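# Workshop and kitchen tips from the arm build

I've been building a robot arm in a shared shop for long enough now that my friends ask about it before they ask about me. The arm is called Rivuvden (Flor Sotelo picked the name and I've stopped arguing), and the goal is modest: lift a lid off a pot, move what's inside onto a plate, put the lid back. Most of what I've learned has been about cookware, tape and patience, so I'm keeping it all on this page where the rest of the Wellurow shop can find it.

## Setting up the table

Pick your pot by its knob! I went through the whole cupboard at home before I figured this out. A flat little knob gives the fingers nothing to hold, and a big loop handle lets the lid swing like a bell. You want something round and chunky, with a bit of silicone on it if you can find one. Ours has a silicone ring under the metal cap and I wouldn't trade it.

Glass lids are great for you and rotten for the camera. You can see the food through the lid, which makes it so much easier to tell what the arm is up to, but anything bright in the room lands right on the dome. Before you go changing your code, try turning the pot a little, or slide it farther from the window. I lost an entire evening to a "bug" that went away when somebody pulled a curtain.

Corn on the cob is my favorite test food. It's bright yellow, it's a good length for gripping, and it doesn't squash like a banana. (We did try a banana. There was a rag involved.) Play corn works too if you want to leave it out between sessions.

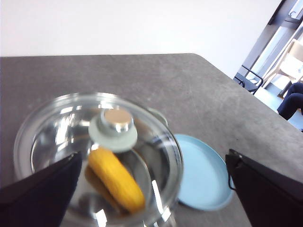
*Page last changed 4/14/19*

I like the pot and plate close together like this while I'm still sorting out the basic moves. Short trips mean fewer chances to drop something, and once the short trip is boring you can move the plate out and start being annoyed all over again. A plain blue plate against a gray table has been easy for our camera to pick out. Patterned plates, not so much. Flowers are the worst.

## Fingers and cables

Wipe the finger pads down with a damp cloth before each session, then let them dry. Kitchen grease gets on everything, and you won't notice it until a lid slides loose. Dish soap is fine. I used a citrus cleaner on our first pads and they went gummy, so please learn from me.

Leave slack in anything that runs past the wrist. Turn the wrist all the way one direction, then all the way the other, by hand and with the power off, and watch what the cable does. If it goes tight anywhere, fix it then. I like hook-and-loop straps for this, snug enough that the cable stays put but loose enough to tug through. Zip ties look neater and I always end up cutting them off.

Check the screws on the fingers after every 15 lifts or so. Mine back out. Flor's don't, and she says it's because she uses threadlocker like a grown-up.

## Picking up a lid

Come straight down on the knob and stop. Wait a second. Then close slowly. My early version did all of it in one swoop and it was very dramatic and also very loud.

Lift up to 3 inches before you go sideways. Any less and the rim catches on the pot, and the pot comes along for the ride.

Practice with the pot cold, please, and no water in it. And keep a folded towel handy for the spot where the lid is supposed to go. We're on lid number 2, and the towel came after lid number one.

## Odds and ends

- Mark where the pot goes with painter's tape. It peels off clean and you can write on it.
- Keep the stop button where your hand rests, so you aren't reaching across the arm for it.
- If you borrow the Ultari clamps, hang them back on the pegs by the sink.
- The table gets used for lunch. Clear your stuff and wipe it down.

Next up is a ladle, which Flor thinks I'll have going by September. I've bought extra towels.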